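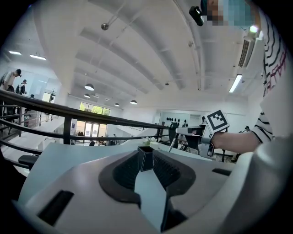 High-ceiling interior. 

Home | Products | Heating and Air | Service | Contact

Print this page | E-mail this page

Venunitz 87 Ceiling Fan for Large Rooms
Catalog number 839

The Venunitz 87 is a slow-turning ceiling fan for assembly halls, workshops, gymnasiums, libraries and similar rooms. It has a blade span of 87 inches and weighs 45 pounds without its mounting hardware. One fan serves an open floor area of roughly 3000 square feet. Rooms divided by shelving or partial walls may need more than one unit, and Fleltar will advise on placement before an order is confirmed.

Purpose

Warm air rises. In a tall room during the heating season, the air near the roof can be considerably warmer than the air at floor level, and the heating system continues to run while occupants remain uncomfortable. The Venunitz 87 moves this air down along the walls at low speed so that it mixes with the cooler air below. In summer the direction is reversed at the wall control and the fan provides a gentle downward breeze. It does not lower the temperature of the room and should not be specified as a replacement for air conditioning.

Construction

The fan has six aluminum blades, a steel hub and a sealed direct-drive motor. There is no gearbox and no oil to change. The standard finish is matte white. Gray and black are available to order and extend the delivery time. A secondary safety cable is supplied with every unit and must be fitted, including where local rules do not require it.

Controls

The wall control has an on/off switch, a five-step speed dial and a direction switch. The direction may be changed only when the blades have come to a complete stop. Up to four fans can be wired to one control if all are of the same model. Purchasers who wish to connect the fan to an existing building system should order the Hiveck interface, which is sold separately and is installed behind the wall plate.

Mounting

The fan may be hung from steel beams, laminated timber beams or a concrete slab. It may not be hung from a suspended ceiling grid, from electrical conduit or from sprinkler piping. The standard drop tube is two feet long. Longer tubes are available for steep roofs, and the sloped-ceiling bracket is required wherever the mounting surface is not level.

Blades must be at least ten feet above the finished floor and three feet from any wall, light fixture or duct. Where sprinklers are present, the position of each fan should be agreed with the fire inspector before wiring begins. Installation must be carried out by a licensed electrician. Drawings for the beam clamp and the slab plate are included in the installation manual.

Care

Blades should be dusted twice a year with the power disconnected at the breaker. Solvents and abrasive pads will damage the finish. The hub bolts and the safety cable should be inspected every March, or at another fixed time each year, and the result entered on the card supplied with the manual. Any fan that develops a wobble or a new noise should be switched off until it has been examined.

Warranty

The motor is covered for seven years and all other parts for two years from the date of delivery. The warranty is void if the fan has been installed outdoors, in a room with corrosive vapors, or with blades from another maker. Claims should include the serial number, which is stamped on the upper face of the hub.

Ordering and advice

Quotations are prepared by Marisol Tapia in the Fleltar sales office. A floor plan showing ceiling height, beam spacing and the position of existing lights should accompany each request. Technical questions, including those from electricians on site, may be addressed to Abundio Espinoza. Replacement parts are ordered by catalog number through the service desk.

Print this page | E-mail this page

Related items
Venunitz sloped-ceiling bracket
Venunitz extended drop tubes
Hiveck building system interface
Eklund beam clamp set
Replacement wall control, five-speed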